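Part-time lettings assistant, Oltberg House

Cestora runs Oltberg House, a building of small studios and workrooms let by the month to makers and repairers. We are looking for a part-time assistant to help look after the lets from March.

The post is 12 hours a week, worked over three mornings, with one Sunday a month when we show people round. Pay is 696 pounds a month. You will report to Shiuli Weerakoon in the ground-floor office.

What you will do

Answer enquiries and book viewings. Sign keys in and out, and chase the ones that don't come back. Keep the key book up to date — it is still a paper book.

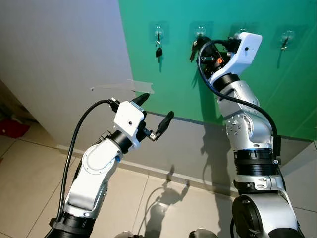 What we ask for

Clear handwriting, a polite phone manner and some experience of dealing with the public. You should be happy on stairs, as the lift stops at the second floor. A driving licence is useful but not needed.

Tenants' deposits are 245 pounds for a small room and 500 for a large one. You will check rooms at the end of a let and note any damage, missing fittings or small parts left on worktops.
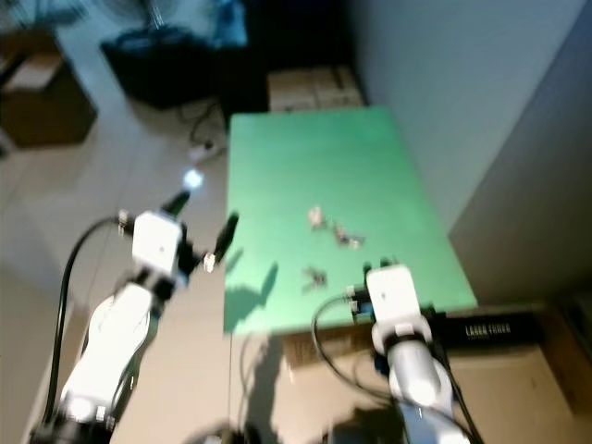
Michalski, who had the job until last autumn, writes that the mornings go quickly and the phone is busiest before ten. The month-end checks take longer than you expect, so wear flat shoes and bring a torch for the Zinon Street stores.

How to apply

Send a letter of one page and the name of one referee to the office. Please say which mornings you can't work. Interviews will be held in the building.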